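Revised 3 March 2018

## 4. Booking a classified or display notice in the Skeltby ad desk

This section covers placing a paid notice in one or more print editions through the Skeltby booking screen. It assumes that your agency account has been approved (Section 2) and that a billing address is on file (Section 3). Online banner bookings use a different form and are covered in Section 6.

### 4.1 Before you start

Have the following ready:

- the final wording of the notice, in plain text
- the edition or editions in which it must appear
- the width in columns and the height in centimeters, for display notices
- a purchase order number, if your account requires one

Unfinished bookings are kept as drafts. A draft does not hold space on any page and does not fix the rate.

### 4.2 Start a booking

1. Sign in and open **Bookings > New notice**.
2. Select the notice type. **Line** is charged by the word. **Display** is charged by the column centimeter.
3. Select the category. Public notices, tenders, and auctions each have their own category and their own rate.
4. Click **Continue**. A draft number appears at the top right of the screen.

> **Caution:** The notice type cannot be changed after step 4. If you picked the wrong type, discard the draft and start again. Text pasted into a discarded draft is not saved.

### 4.3 Choose editions and dates

1. In the **Editions** panel, check each edition required. Ploltley and Dandside can be booked alone or as a pair.
2. If both are checked, the **Paired rate** box becomes active. Check it to apply the paired rate. It is not applied for you.
3. Click the calendar and select each insertion date. Dates in gray are closed for booking.
4. For a repeat notice, set **Insertions** to the number of runs and select only the first date. The system fills in the others at the interval you enter.

Note: The paired rate applies only when both editions run on the same date. If one date is moved later, both insertions go back to the single-edition rate and the difference is added to the next invoice.

Legal notices that must run a set number of times should be checked date by date on the summary screen. The repeat function skips dates on which an edition is not printed, and the last insertion may fall later than expected.

### 4.4 Enter the text or artwork

For a line notice:

1. Paste the wording into the **Copy** box. The limit is 500 words.
2. Click **Count**. Phone numbers, prices, and email addresses count as one word each. A hyphenated word counts as one.
3. Select a heading from the list. Custom headings are charged as a separate line.

For a display notice:

1. Enter the width in columns and the height in centimeters. The minimum height is 2 cm and the maximum is 51 cm.
2. Click **Upload artwork** and choose a PDF with all fonts embedded.
3. Wait for the check to finish, then open the **Report** tab. Items in red must be corrected before the booking can be submitted. Items in yellow are warnings only.

> **Caution:** Artwork is not resized to fit. If the PDF and the booked size differ, the notice is held in the queue and may miss its date.

Color artwork uploaded to a black-and-white booking is converted on submission. Light tints often fill in or drop out on newsprint - check the converted proof, not the original file.

### 4.5 Set the position

The default is **Run of paper**, at the base rate. To request a fixed position:

1. Open **Position** and select Front, Back, Page 3, or Inside right.
2. Read the surcharge shown beside the choice. It is a percentage of the base rate and is added before tax.
3. Select a fallback. If none is selected, the notice runs as run of paper when the requested page is full.

A fixed position is a request until the status changes to **Placed**. No surcharge is billed for a position that was not given.

### 4.6 Review and submit

1. Click **Summary**. Check the editions, dates, size, position, and total.
2. Click **Proof** and read the notice in full. Approved wording is printed exactly as shown.
3. Enter the purchase order number, if used.
4. Click **Submit**. The draft number is replaced by a booking number.

A quote is valid for 30 days from submission if the first insertion date is left open. After that the booking is priced again from the current rate card. The rate card is normally replaced each November, and bookings with dates on both sides of the change are billed at two rates.

### 4.7 Change or cancel a booking

1. Open **Bookings > Active** and select the booking number.
2. Click **Amend** to change the wording, or **Cancel** to withdraw one or more insertions.
3. Confirm. A revised summary is sent to the billing address.

Both buttons are disabled once an edition has closed. Canceling part of a repeat notice removes the series discount from the insertions that remain.

### Comments on this section
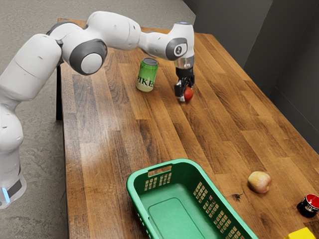
**Jang:** Step 2 in 4.3 caught us out. We checked both editions, never saw the Paired rate box, and were billed at the single rate for the whole series. Can the box be moved next to the total on the summary screen? Also, 4.7 doesn't say whether changing the purchase order number counts as an amendment. Ours was rejected after the edition closed, and the wording hadn't been touched.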